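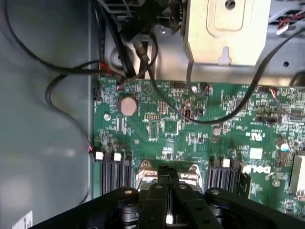 Figure 7.1 Motherboard in an open desktop computer case, with the coin-cell battery at left.

Chapter 7
Regional Trade Blocs and the Pooling of Sovereignty

A trade bloc is a group of states that grant one another better terms of trade than they grant to outsiders. The simplest form is the free trade area, in which members remove tariffs among themselves but keep separate tariffs toward the rest of the world. A customs union adds a common external tariff. A common market adds the free movement of labor and capital.

Each step moves some decisions from national governments to a shared body. Members of a customs union can no longer set tariffs alone, and a dispute over a single product may bind all of them. Duda and Babić call this the transfer problem: a government must give up a power before it knows how its partners will use theirs.

Section 7.1 defines the main types of bloc. Section 7.2 covers rules of origin, which decide whether a product counts as made inside the area. Section 7.3 turns to voting rules, including weighted votes and the national veto. The Kollonness case at the end of the chapter follows one customs dispute through 16 months of talks and a tariff schedule of 288 lines.

Key terms: common external tariff, rules of origin, trade diversion, qualified majority, veto.

Readers who have not covered comparative advantage should review Chapter 4 first.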